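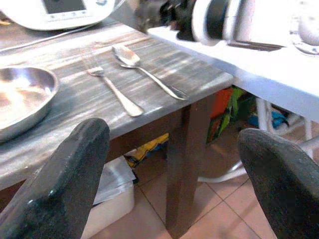

Course: Service Robots in Homes and Kitchens
Handout 4: Rules of good practice for handling tableware with a gripper
Lecturer: Friederike Ehlers. Exercises: Hrvoje Radulović.

Please read before the practical in September. Parts 1 to 4 are needed for the exercise. Part 5 is for those who will write their report on this topic.

1. Which rules are we talking about

In the lecture we separated three levels. The first level is law. The machine that is sold or put into use must be safe, and somebody must sign for this. The second level is standards. For service robots the usual starting point is ISO 13482, which deals with personal care robots, and for the method of risk assessment it is ISO 12100. You do not have to know these texts by heart, but you must be able to find your way in them. The library has both for reading on the spot.

The third level is house rules. A house rule is written by the people who work with the machine, and it is valid only in that place. This handout is about the third level. Our own set is called the Estemar rules, after the first project that used them, and the numbers below follow that set.

A house rule can be stricter than the standard. It can never be weaker.

2. Before the arm moves

2.1 Walk once round the work area and look at it from the height of a person and then from the height of the gripper. From the gripper, a table edge or a table leg can take up a large part of the path which you thought was free.

2.2 Follow every cable with your eyes from the appliance to the socket. A thin white cord across a table top is easy to miss, for you and also for the software. If the cord crosses the part of the table where the arm will work, move it or choose another part of the table. Writing "be careful with cable" in the log is not enough.

2.3 Look under the table too. Bins, bags and pieces of fabric on the floor are part of the work area if the wrist can come lower than the table top. A plastic bag hanging over the edge of a bin can be caught by a finger.

2.4 Where two surfaces of different height meet, note the higher one in the plan. The safe travel height is counted from the higher surface. Last year two groups counted it from the lower one.

2.5 Chairs are put either fully in or fully away. A chair with thin tubular legs gives poor depth readings, so do not trust the map in this place.

3. Speed and force

3.1 The speed limit in our rooms is 50 millimetres per second when a finger is closer than 80 millimetres to any surface. Outside this zone the limit in the settings file applies. Students do not change the settings file.

3.2 For cutlery we take the grip force from the table in the Zuccaro sheet and we start from the lowest line. If the spoon slips, go up one line and try again. Do not jump over lines, even if your neighbour says that line four always works.

3.3 Approach a fork or a spoon at the handle, with the fingers on both sides of it. The fingers should stand at 90 degrees to the length of the handle. When pieces lie parallel and close together, take first the one which has more free space beside it.

3.4 Polished steel is difficult. A bowl with a shiny inside shows the colours of the room, and a bright streak of light on the table can look like one more object. Check the detected list against your own eyes and correct it by hand. If you cannot explain a detection, delete it and write the deletion in the log.

3.5 A bowl is taken by the rim, with one finger inside and one outside. Test first whether the bowl slides on the table - if it does, it must be held by a mat.

4. People, stopping and the log

4.1 One person has the stop button in the hand. This person does nothing else: no typing, no phone, no moving of plates. Change the person after each run.

4.2 Nobody reaches between the fingers while the drive is on. This is also valid when the arm stands still, and also when the fingers are wide open.

4.3 After a stop, say aloud "drive off" and wait for the answer from the person with the button. Only then go to the table.

4.4 The log has one line for each run: time, who had the button, object, force line, result. "Did not work" is a correct result and should be written as such. Empty lines are not accepted.

4.5 Damage is reported on extension 3311, also small damage, also to the floor tiles.

4.6 Things that touched the fingers are washed before someone eats from them. The finger pads have a rough surface and dirt stays in it, therefore the pads are wiped too, at the start and at the end.

5. For discussion

Viola Sartori and Rebecca Santoro compared two sets of house rules in their thesis, the one from Stedum and the one from Triswood. Stedum forbids any work if a cable lies on the table. Triswood permits it if the cable is marked in the plan. Both sets refer to the same standards, and still they come to a different rule.

Read chapter 3 of the thesis and prepare a short answer to the following points:

- Which of the two rules can be checked more easily by a person who was not present?
- What would a family at home do with the Stedum rule after one week?
- Where in our own set is a rule which you would break without noticing it? Give the number.

Bring the answer on paper, half a page is sufficient. Groups who want to propose a change to rule 2.4 or 3.5 should send the text to Hrvoje before the practical, so that it can be printed for all.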